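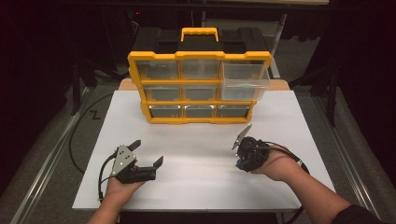

Visita à Flirkanell: uma manhã na sala de demonstrações

Cheguei à Flirkanell pouco depois das nove, num dia frio de dezembro. A empresa ocupa o segundo piso de um antigo armazém e recebe grupos pequenos, até 16 pessoas. Éramos 11, quase todos de escolas profissionais, mais dois colegas da Semple, que vende equipamento de laboratório. Quem nos guiou foi Higinio Bautista, responsável pela recolha de demonstrações.

O projeto em curso chama-se Badis. O objetivo é ensinar um robô a abrir e fechar gavetas pequenas, e para isso as pessoas fazem primeiro a tarefa com pinças seguras na mão. Os movimentos ficam gravados e servem depois para treinar o robô. Segundo Bautista, a equipa tinha nesse dia 3.053 gravações aproveitadas, de um total de 3.248. As restantes foram postas de lado, na maior parte por falhas de sincronização.

A sala é escura à volta e bem iluminada no posto de trabalho. Pediram-nos silêncio enquanto a operadora trabalhava e que não passássemos para lá das calhas de alumínio.
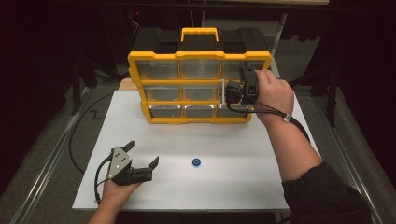 O que eu queria perceber era a diferença entre isto e o comando à distância, que usamos na nossa escola com um braço pequeno. Com o comando, os nossos alunos demoram muito a acertar na profundidade e acabam por empurrar as peças. Com as pinças na mão, o gesto é mais direto. A operadora encostava a da direita ao lado do organizador, junto às gavetas, e mantinha a outra aberta, mais em baixo, à esquerda. O cabo da pinça direita segue pelo antebraço e está preso ao pulso com uma abraçadeira branca, solução simples que vou copiar. Perguntei se o peso cansava. Bautista respondeu que fazem turnos curtos e que a queixa mais comum é nos pulsos.

O organizador é um modelo corrente, amarelo e preto, com nove gavetas transparentes em três filas e pega em cima. Escolheram-no porque as gavetas transparentes são difíceis para as câmaras. A próxima fase será feita com caixas opacas da Skikosholm, já encomendadas.

Depois do intervalo vimos no monitor as imagens da câmara montada numa das pinças. A fila de baixo aparece de perto, com os dois dedos da pinça afastados em primeiro plano. Os reflexos claros no rebordo das gavetas notam-se bem.
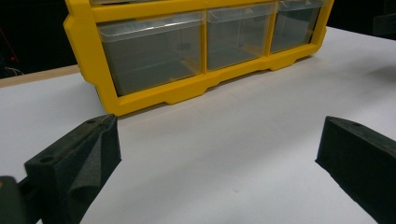
Informações para quem quiser ir

As visitas fazem-se só de manhã e marcam-se por correio eletrónico. Duram quase duas horas, com intervalo. O elevador estava avariado e subimos pelas escadas das traseiras. Há estacionamento no pátio, mas é melhor avisar a receção da matrícula na véspera.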